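Dirkley refurbished desktop tower, bought as a practice machine: my review after 30 days

I wanted a computer that I can open and close many times without fear. My own laptop is not made for this. Rekha Arumugam told me that a used office tower is the best teacher, so I ordered one from the refurb shop Dirkley, in Pasthorpe. It is a Dell with the green board, the kind that stood in every office some years ago. I paid 90 dollars, delivery included.

The side panel comes off and then you work with the tower lying down, which is comfortable for the back and for the eyes. There is enough room for a hand around the memory slots. The retention latches are white on the black slots, so it is easy to see if one is open or closed.

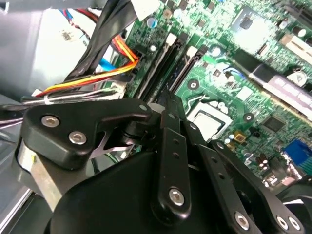 Wagner Arruda wrote to me that he finds the memory area too tight when the cables are not tied, and that he always moves the cable bundle first, before he touches a module. He would give the case three stars for this only. I respect it, but my hands are maybe smaller, and I did not suffer so much.

A word about where you put the parts. For the first week I left the memory modules on the table and I was always searching for them. Now I use a printed holder with slots and raised blocks.
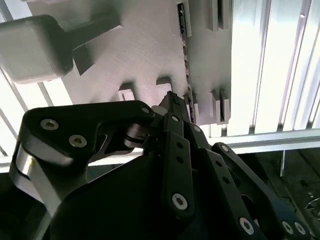
Before that I tried a Cordier parts tray, a soft one with small pockets, and I returned it. The pockets were too deep and I had to pull each module out with two fingers on the contacts. A holder should let you take the part by its edges.

Now the inside of the tower in more detail. The cables are long enough, but they are stiff, and after every session I need some patience to put them back where they were. 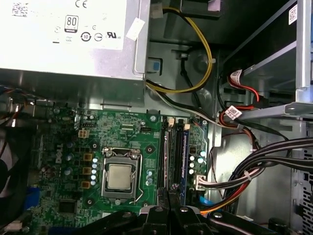
For learning, the processor is the part that makes people nervous. I removed the cooler in my second week and I was slow and very careful. On this board the socket has a metal bracket with a thin lever along the right side, and when the cooler is off you see the whole silver square of the processor. It is a clear design for a beginner. Please buy thermal paste before you start, the shop does not include it. I forgot, and I had to wait 6 days for a tube from Trasonstead.

What I don't like: the outside had more scratches than the shop page promised, and the paper guide is one page only, with very small letters. What I like: the price, the simple layout, and the blue plastic on the drive parts, so you know where to look.
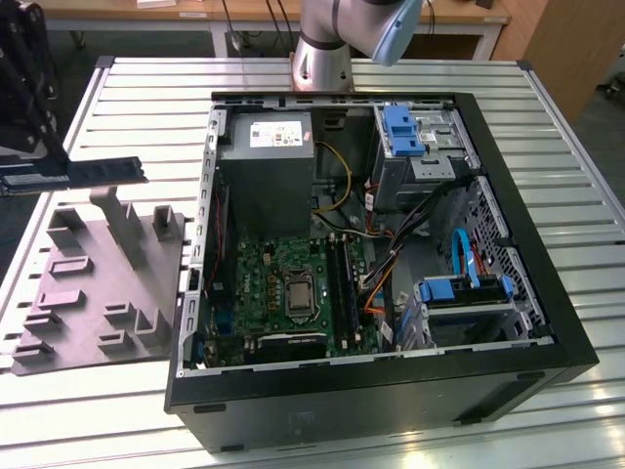 The tower on its side, with the parts holder to the left.

I would buy it again for a student. For daily work I would look for something newer. Four stars from me.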